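Beller path rover: setup and upkeep notes

12 shares | 2 comments

This README covers one machine, the wheeled rover we call Beller, and the image folder it fills on the park path at Skarkimden. Maintainer: Afonso Cunha. Last edited 27th January.

Read it before you trust the data. I maintain the thing and I trust it about as far as the first big tree.

What the folder holds

700 stills from the fixed forward camera, saved as the rover drives itself along the asphalt. No people or vehicles were labeled. The labels are path, grass, litter-covered ground, trunk and sky. The sky label is the weakest, as the exposure gives up under the canopy and the gaps between leaves go almost white. Sturimberg, who sold us the camera, call this "high dynamic range." I have my doubts.

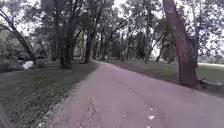

Setup

1. Charge to full. The battery gauge reads 30 percent high, so ignore it and use a meter.
2. Wipe the lens cover with a dry cloth. Soft corners are normal for this lens. A soft center means the mount has slipped.
3. Tighten both mount screws by hand, then a quarter turn with the key. The Nkuna manual says thread lock is optional. Use it.
4. Run the edge check at walking pace before any full run. Don't skip it after moving the mount, even if the move was tiny.

The edge finder

It looks for a change in color between pavement and whatever is next to it. Mowed grass gives it a fair chance. Bare ground with brown leaves on it is another matter, more so where the litter spills onto the pavement and there isn't a clean line to find. The release notes for version 2 claim this was fixed in October. I ran it on the same path before and after and saw the same wobble, a little to the left, then a hard correction.
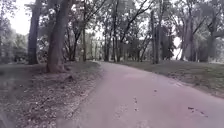
Cracks and dark spots on the pavement are sometimes marked as obstacles. Raising the threshold cures that and also makes the rover blind to small branches, so I put it back where it was. Leave it alone unless you plan to walk next to the stop button.

Upkeep

- Front wheels: pick twigs out of the hubs after every run.
- Drive belt: the supplier quotes 2000 hours. Ours was fraying long before that. Check it monthly.
- Camera cable: replaced once, rubbed through at the bracket. The new one is taped.

Known problems

Blur varies from one still to the next and I haven't found the cause. Vibration is the popular theory. Rubber washers were fitted to test it, with no change I could measure. File names are not a safe guide to time order either, so sort by the log.

5 shares on this section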